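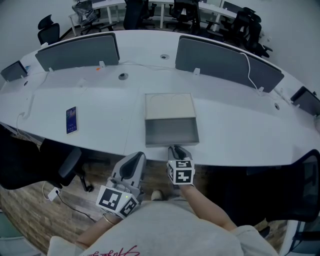

Offener Freitag im Projekt Alon: Zwischenbericht an die Förderstelle Solberg

Berichtszeitraum April, Standort Kamutville

Der offene Freitag liegt hinter uns, und wir freuen uns sehr über das Ergebnis! Insgesamt kamen 261 Gäste, verteilt auf 13 Vorführungen (geplant waren elf). Gezeigt wurde das Arbeiten mit den Handgreifern direkt am geschwungenen Schreibtisch im Großraumbüro, mit Alltagsdingen wie einer Schachtel oder einem Smartphone. Viele Gäste blieben deutlich länger als vorgesehen und wollten genau wissen, wie beide Hände zusammenspielen und wann man welche Seite führt.

Besonders gut kam an, dass man so nah herandurfte. Die Fingerpolster mit ihrer feinen Gitterstruktur waren das große Gesprächsthema, dazu gab es mehr Fachfragen, als wir am Tisch beantworten konnten. Wir haben 17 davon schriftlich aufgenommen und mit Bekorano durchgesprochen, die Antworten gehen in den nächsten zwei Wochen raus.
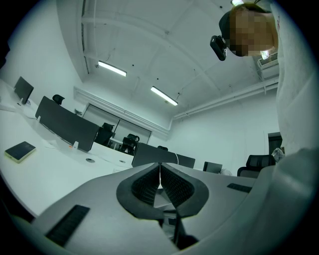 Greifer mit schwarzen Fingerpolstern, von unten gesehen

Stand der Mittel: Für Bewirtung und Druck wurden 373 Euro abgerufen, die Belege liegen bei. Offen ist noch der Termin für die zweite Vorführreihe. Wir schlagen wieder einen Freitag vor, diesmal mit kleineren Gruppen und Beginn um 10 Uhr.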